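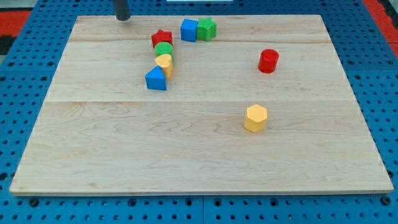 Does it matter which way the growth rings face when you edge-glue boards into a panel?

Less than most books suggest, provided the stock is at an even moisture content and the finished panel can exchange moisture on both faces.

Shares 3 | Comments 2

Maricel Buenaventura wrote:

> I'm gluing up hard maple for the Hotimance order. These are loose panels that sit on a bench and get picked up and moved, with no frame and no battens. Finished width is 283 mm. The stock is the flatsawn maple from Yoshida, planed to final thickness the same day it was delivered.
>
> The first batch was flat coming out of the clamps. By the next morning most of the panels had a cup in them, all toward the face that had been up. I had alternated the rings, bark side up then bark side down, as I was taught. I can rock a panel by pressing on a corner.
>
> Glue is Hodex, the slow one. Clamps are the Daken bar type, all on the underside. Can I flatten these by ripping them at the joints and regluing with the rings all one way? I would also like to know whether I should be asking for quartersawn, because the price is a lot higher and the customer has not asked for it.

Don't rip anything yet. I think there are two separate effects in what you describe, and ring orientation is the smaller one.

Start with the cup direction. If you alternate rings and the boards then change moisture content, each board cups on its own and the panel goes to a washboard. The overall surface stays more or less flat, with a shallow wave. If you run the rings all one way, the same change gives you one long arc across the full width. You alternated and got one long arc. That doesn't fit a panel drying evenly through its thickness. It fits a panel with one face losing moisture faster than the other.

Where were they overnight? You say they all went toward the face that had been up. If they were lying flat on a solid bench, the lower face was sealed off and the upper face was open to the shop. The open face dries, shrinks, and pulls the edges up. In January, with the heat on, a single night is plenty. Stand them on edge with air on both sides, or put them on stickers, and leave them alone for a few days before you judge anything. I would expect a good part of the cup to go. If you are in a hurry, turn them over on the same bench, but check often or you will overshoot.

The second effect is the same-day planing. The core of a kiln-dried board is often not at the same moisture content as the shell, and taking it straight to thickness exposes the difference. The usual practice is to rough it oversize, sticker it, wait, and then take it down, with equal amounts off each face. People who take everything off one face because the other one looks nicer get what you got. I don't know how Yoshida stores its maple, and neither a delivery slip nor the look of the board will tell you. Put a meter on it when it arrives, write the reading on the end grain, and don't machine it until the reading has stopped moving in your own shop.

The clamps are worth a look too. With all the bars on the underside, the pressure line sits below the middle of the panel and tends to open the joints on top. You said they were flat coming out, so I wouldn't chase this as the cause, but bars that alternate over and under cost nothing extra. Check with a straightedge across the panel after the clamps are snug and again when they are fully tight. If it moves between those checks, back off. A joint that needs heavy pressure to close should go back to the plane.

Water in the glue makes the wood swell on either side of the seam. If you sand it flush before that water has left, you remove the swollen wood and end up with a sunken line once it dries. This has nothing to do with your cup, but you will see it in raking light later and blame the lumber. I leave panels overnight before any sanding, longer for thick stock. On maple I stop at 150 grit before an oil finish. Going finer burnishes it and the oil sits on top.

On regluing: ripping at the joints and turning every other board only makes sense if you have confirmed that the individual boards are flat and the joints are off square. Put a square on an offcut from each end. A small error at the edge repeats at each seam and adds up, and the resulting panel looks cupped although every board in it is straight. If that is what you find, joint mating edges with opposite faces against the fence, so that any error in the fence angle cancels. No need to alternate rings for that.

As for quartersawn, it moves across the width about half as much as flatsawn in most species, and it has little tendency to cup. For a loose panel with no battens it is the better material. I still wouldn't pay for it at 283 mm unless the customer has a flatness figure in writing. Look through the flatsawn stack for boards where the rings run steep near the edges, put those on the outside of the panel, and keep the widest arcs toward the middle. Then finish both faces with the same number of coats on the same day. An unfinished underside will undo the rest of this.

What I'd like from you before saying more: meter readings for both faces of one cupped panel, how much gap you have under a straightedge at the center, and whether the panel at the bottom of the pile moved the same way as the one on top. If the bottom one stayed flat, you have your answer about the bench.

Somebody asked off list whether the Hodex slow glue creeps under load. I haven't tested it, and with no load on these panels it shouldn't come up.

Last updated: January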